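# The demonstrator's hand should be on the record

In August the Plondomier teaching group published its first year of results. The headline figure was 1,007 accepted demonstrations of bin picking, drawn from 2,171 attempts. Most of the comment since then has dealt with the gap between the two numbers. This essay is concerned with the people who gave the demonstrations, about whom the report says almost nothing.

Teaching a robot by example is often presented as a simple matter. A person guides the arm by hand, or drives it from a distance with a controller, and the machine learns from the recording. The recording is then treated as a neutral account of the task. In our view it is nothing of the kind. It is an account of how one person, with a certain amount of training and a certain amount of patience left in the day, chose to do the task.

Archana Vashisht, who supervised demonstrators at Pergate, has argued for some years that each recording should carry a note of who gave it and by which method. Her reasoning is practical. A person holding the arm feels the resistance of its joints and tends to take short, direct paths. A person working by remote control has no such feeling in the hands and will often pause above an object before committing to it. A system trained on both, without being told which is which, may learn the pause as though it were part of the job.
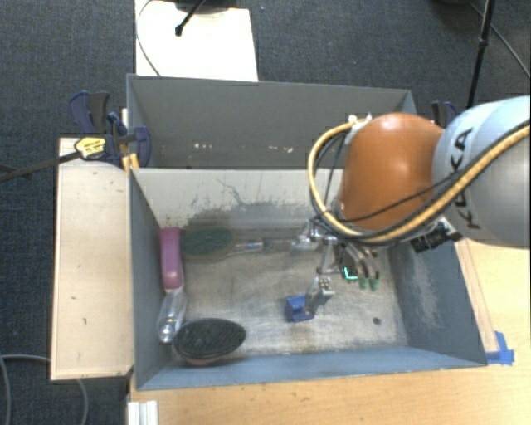 The choice of grasp is where the personal element is strongest, and it is the part least often written down. Published guidance commonly tells the demonstrator to "pick the nearest item" or to "clear the bin", as if those words settled the matter. They do not. Where a clear plastic bottle lies close beside a brush, with most of the other goods gathered at the same side of the bin, one demonstrator will go straight for the bottle and another will first move the brush out of the way. Either decision can be defended. A brush with a handle offers at least two sensible places to take hold, and a demonstrator who always prefers the handle is teaching a habit that may serve badly when the handle is against a wall.

It is sometimes said in reply that such differences disappear once enough recordings have been gathered. Yhon Escobar put this case well at the Chambi meeting, and it deserves a fair hearing. Variety in the data is useful, and a system that has seen only one style will be brittle. Yet variety of this sort cannot be assumed. At Erevmont, 20 demonstrators were engaged, but a single experienced operator gave more than 125 of the recordings used in the final round. Outside readers learned of this only from an appendix.

We therefore ask that three things be adopted as ordinary practice. The method of demonstration, by hand or by remote control, should be stored with every recording. The demonstrator should be identified by a code, with hours of training given. Rejected attempts should be kept, together with the reason for rejection in plain words.

The last of these will meet the most resistance, as storage costs money and failed attempts make poor publicity. Even so, more than half of the Plondomier attempts were set aside, and no later group can now learn from them. Funding bodies are in a position to require better, and they should do so before the next round of grants is agreed.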